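O fermento que atravessou o outono comigo

10/12/2022

Quem me acompanha sabe que em outubro comecei do zero um fermento natural (o terceiro da minha vida, os outros dois tiveram fins tristes). Pois está vivo! Está tão vivo que ontem levantou a tampa do frasco durante a noite e deixou um rasto de massa seca pela prateleira abaixo, que limpei com uma espátula e um sorriso enorme.

Chamei-lhe Berchtold. Não me perguntem porquê, foi o nome que me apareceu quando misturei a primeira colher de farinha com água e agora já não consigo chamar-lhe outra coisa.

Comecei com centeio integral da moagem Grenulden, que compro em sacos pequenos na mercearia da minha rua, e água da torneira deixada a repousar num jarro. Nos primeiros dias não se passou grande coisa. Depois veio aquele cheiro a meias velhas que assusta toda a gente, e a seguir uma pausa desanimadora em que a mistura parecia morta. Das outras vezes foi nesta altura que deitei tudo fora. Desta vez continuei, deitando fora metade e alimentando o resto todas as manhãs, e ao fim de 9 dias apareceram as primeiras bolhas a sério. Fiz uma dança na cozinha. Os vizinhos de baixo que me desculpem.

O que mais me fascina é que aquilo é uma população inteira. Leveduras de um lado, bactérias lácticas do outro, todas a disputar os açúcares da farinha, e o sabor do pão depende de quem está a ganhar. Se o frasco fica num sítio mais fresco e a massa mais firme, sinto mais o vinagre. Se está mais quente e mais líquida, o sabor vai para o lado do iogurte. Passei semanas a brincar com isto, a mudar o frasco de cima do frigorífico para a despensa e outra vez para cima do frigorífico, e a cheirar, a cheirar, a cheirar.

Foi também por isso que dei por mim a ler sobre microbiologia como quem lê policiais. Pesos, diluições, volumes minúsculos, tudo medido com um cuidado que faz a minha balança de cozinha corar de vergonha — e eu que me achava uma pessoa rigorosa por pesar o sal! Há quem isole as leveduras de um fermento caseiro e as compare com as do vizinho, e as diferenças podem ser grandes mesmo entre frascos alimentados com a mesma farinha. Adorava saber quem mora dentro do Berchtold.
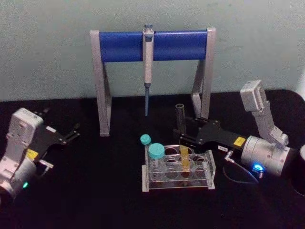
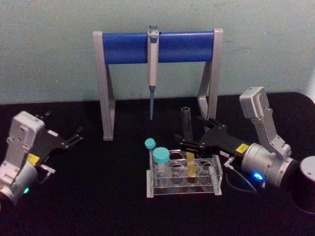 Pipeta suspensa no suporte de barra azul, nas duas fotografias.

Voltando à cozinha. O pão que faço agora todas as semanas é uma adaptação de uma receita que trouxe de Fommont, uma aldeia onde passei férias há uns anos e onde a padaria abria tão cedo que eu punha o despertador só para apanhar o pão ainda a estalar. Nunca me deram a receita completa, mas fui tirando pedaços da conversa ao balcão, e o resto inventei em casa com bastante farinha desperdiçada.

Uso farinha de trigo T65 e um pouco de centeio, para dar cor ao miolo. A hidratação anda nos 72 por cento, que para as minhas mãos é o ponto ideal. Já tentei mais e acabei com uma panqueca (saborosa, mas panqueca). Misturo a farinha e a água primeiro e deixo descansar 40 minutos antes de juntar o fermento e o sal. Parece um pormenor sem importância e muda tudo: a massa fica sedosa, estica sem rasgar, dá gosto mexer-lhe.

Depois vêm as dobras. Faço três, com intervalos, sempre com as mãos molhadas, e deixo levedar até a massa abanar na taça como gelatina. Aqui o relógio serve de pouco. Em outubro ficava pronta antes do almoço, agora que a cozinha arrefeceu chega a meio da tarde e ainda está a pensar na vida. Olho para as bolhas junto à parede da taça, dou um toque com o dedo e decido. Às vezes decido mal, paciência.

À noite vai moldada para o frigorífico, dentro do cesto bem enfarinhado com farinha de arroz, e de manhã passa diretamente para a panela de ferro a escaldar. A minha panela é uma Arside antiga, comprada numa feira com a pega meio solta, e é a melhor compra que fiz na vida. Tampa posta na primeira parte da cozedura, tampa fora na segunda, e depois aquela espera terrível até arrefecer. Eu não aguento. Corto sempre cedo demais e como a primeira fatia com manteiga, de pé, encostada à bancada.

O último saiu com uma côdea escura, quase cor de castanha, e um miolo irregular com uns buracos enormes por onde a compota fugiu toda. Perfeito! Para a semana quero experimentar com nozes e figos secos, e tenho também um resto de farinha de espelta a pedir uso. Com o que sobra do fermento faço bolachas salgadas com alecrim, estendidas muito fininhas, que desaparecem antes de chegarem à mesa.

Se alguém por aí estiver a passar pela fase das meias velhas, deixe-me um comentário a contar em que dia vai e que farinha está a usar. E se quiserem um bocadinho do Berchtold e viverem perto, tragam um frasco com tampa larga, que ele já está outra vez a tentar sair do dele.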